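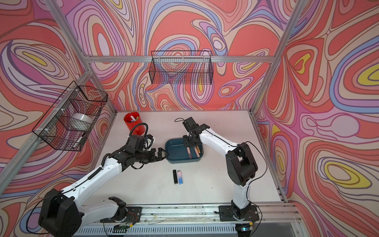
The Tray

The left arm stopped at the rim again.

She let it stay there and wrote the time in the notebook. It was run 1801, and the arm had done the same thing on the last four. It came over the table at a good speed, opened its gripper, reached the edge of the teal tray and held still. The servos hummed. The right arm waited above the other half of the tray, where it was supposed to wait.

"Go on," she said.

Her brother was at the other bench, stripping wire. He did not look up. "Is it stuck?"

"It's thinking."

"It doesn't think. You told me that."

She pressed the space bar and the hum dropped. The two pens lay close together near the right end of the tray, the pink one and the orange-brown one. The battery and the lighter were still on the table in front of it. The job was to put all four things in the tray and then move the pens, one at a time, to the red cup at the back. A child could do it. Their niece had done it in February, in less time than it took the program to load, and had asked what the robots were for.

The workshop was the back half of a shared unit in Morkercombe, behind a man who restored church organs. They paid by the month. The frame had come from a packing line that closed, and they had cut it down with a hacksaw over two evenings. The wallpaper was her brother's doing. He had found the end of a roll at a house clearance, all coral and lavender swirls, and pasted it up while she was out buying bolts. She had been angry for a day. After that she had stopped noticing it, except when she was tired, and then the yellow spots seemed to move.

They called the left arm Koson and the right one Andari, after two towns in a board game their father had made up. The rules were lost. Only the names were left, and an argument about which town had the harbor.

"Try moving the tray," her brother said.

"I don't want to move the tray. It should work where the tray is."

"Then move the arm."

"The arm's bolted down."

He put down the strippers and came over. He bent until his eyes were level with the table and looked along the left arm from the shoulder to the gripper. He had worked on lifts for ten years and he looked at everything that way, as if somebody might be standing under it.

"Your cable," he said.

"What about it?"

"The coil, on the wrist. Where does it go when the wrist turns?"

She looked. The black cable looped over the top of the wrist and curled there, not far from the cup. She had spent three nights on the code. She had changed the limits, changed them back, and written to the people at Rashidi who sold them the motor boards. They had sent her a page of settings and wished her luck.

"It's got slack," she said.

"It's got slack now. You've stopped it."

She switched off the power and held the wrist in her hand. It was heavier than it looked. She turned it slowly the way the program would turn it, down and in toward the pens, and the coil drew tight before she got halfway. The motor would have felt that as a load. It would have done what she had told it to do with a load, and held still.

"Huh," she said.

He went to find the zip ties. She unclipped the cable at the elbow and fed a little more of it through, then a little more. He held the loop while she tied it. Neither of them talked. On the other side of the partition the organ man was trying a single pipe, the same low note, with long gaps in between.

It took 10 minutes. She put the power back on and typed in the next number.

Koson came over the table, opened, and reached the rim of the tray. It slowed there. Her brother folded his arms. Then the wrist turned, and the gripper went down toward the pink pen and closed on the orange-brown one.

"Wrong pen," he said.

"I know it's the wrong pen."

She wrote it down, with the time, and reached for the space bar.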